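# Wesik gripper set: equipment plan and data card

4 min read
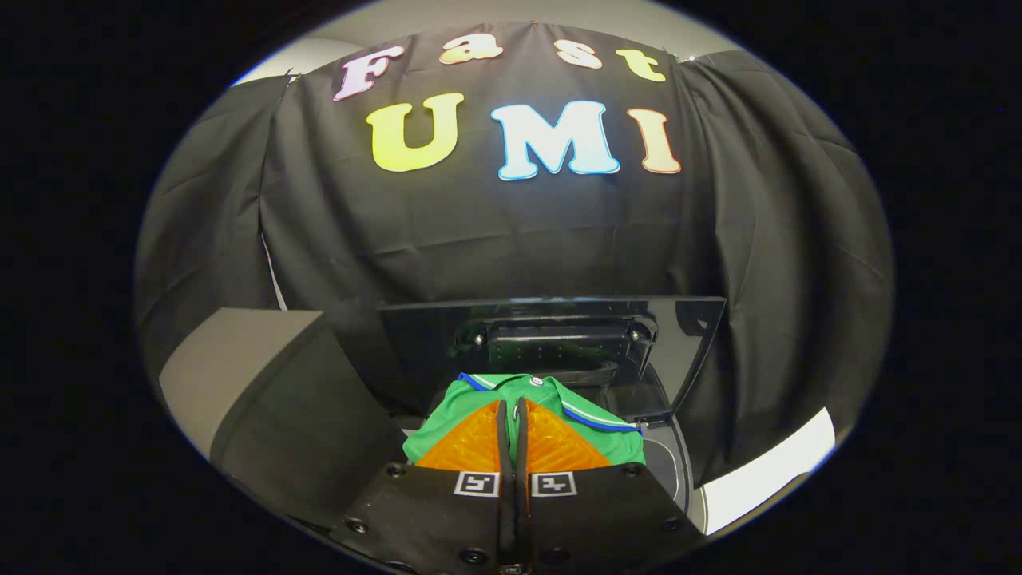
*Hand-held gripper on a green polo shirt, black enclosure with the lid up, FastUMI lettering behind.*

Maintained by Mylene Gatchalian. Last revised May 18, 2022.

## What is in this repository

This repository holds the garment-handling recordings made at the Cudport bench, along with the equipment plan for adding a second bench. The two live together on purpose. People asking to use the recordings usually ask next what it would take to make their own, and people reviewing the budget want to know what the gear gets used for.

- `recordings/` has the clips, one folder per session
- `plan/` has the equipment list, quotes and the spending calendar
- `bench/` has fitting notes, spare part lists and marker sheets for printing
- `CHANGES.md` has the revision notes

There are 458 clips in the current release. Each one covers a single handling attempt with a single garment. Failed attempts are kept and labelled as failed.

## Hardware in the recordings

All clips come from a hand-held gripper with two soft orange fingers and a pair of printed square markers on the plates. An operator holds the gripper and does the task by hand. No robot arm is needed for recording, so the arm is budgeted on its own line and on its own schedule.

The soft fingers are treated as consumables. So are the markers. Everything else on the gripper is treated as equipment and goes through the asset register.

If you swap the fingers for a different shape, please record in a new session folder. Mixing finger types inside a session makes the clips hard to sort later.

## Plan for the second bench

The second bench will go beside the first one at Cudport. The aim is to have it recording by the end of July. It needs:

1. One complete hand-held gripper, same pattern as the first
2. Spare soft fingers, 30 pieces
3. Printed markers, cut and laminated
4. A backdrop in plain black cloth, with clips to hang it
5. A recording computer with a fast drive
6. Storage for the raw clips
7. A small set of garments in various colours and weights

The garment set is the cheapest line and the one most often left out. Buy it at the same time as the gripper. Include polo shirts as well as T-shirts; a collar and placket fold differently from a plain neckline, and we had too few of them in the first sessions.

Storage is the line that was wrong last time. The first bench was quoted for processed clips only, and we ended up paying for extra drives out of the repair money. The new figure covers raw and processed clips together, plus one full backup held off site.

## Suppliers and quotes

We asked for quotes from 2 suppliers.

**Alitz** quoted for the gripper as a finished unit, with assembly and a bench check included. Spare fingers are sold in packs. Delivery is by courier and the crate has to come back to them.

**Ambrosio** quoted for parts only. The unit price is lower, but the assembly time falls on us, and the fingers come from a third party with a separate freight charge. They were quick to answer questions and sent drawings without being asked.

The recommendation is Alitz for the gripper and Ambrosio for spare plates and screws. Both quotes are in `plan/quotes/`. Please check the expiry date on each before raising an order. Freight and tax are shown on separate lines and should stay that way.

## Things to settle before ordering

- Bench power. The second bench can't share the outlet strip with the first.
- Backdrop width. Measure the wall first and allow for the cloth hanging in folds.
- Screw sizes. The first gripper uses two lengths that look alike. Order both.
- Who signs for delivery. The Cudport front desk does not accept crates.
- Arm purchase. Held over to the next budget year. Do not order mounts for it yet.

## Running costs

Fingers are replaced when the lattice starts to split or the tip goes slack. Log each replacement in `bench/fingers.csv` with the session number. We use the log to set the next order, so a missed entry shows up as a shortage later.

Operator time is the largest running cost and is charged to the project, not the bench. Sessions are capped at 5 per week for each bench. Past that, labelling falls behind and the clips sit in the queue without being checked.

## Using the recordings

The clips may be used for research and teaching within Wesik and by partners with a signed access form. Ask before passing them on to anyone else.

Known limits:

- The garment range is narrow and leans toward short sleeves
- Lighting varies between morning and afternoon sessions
- Labels were made by one person and have not been second-checked
- Early sessions used an older marker print with softer edges

## Changes to this file

- Storage line rewritten to cover raw clips
- Ambrosio quote added
- Arm purchase moved to the following year
- Session cap added under running costs

Corrections and late quotes go to Mylene. Put the word "bench" in the subject line so they get filed with the plan.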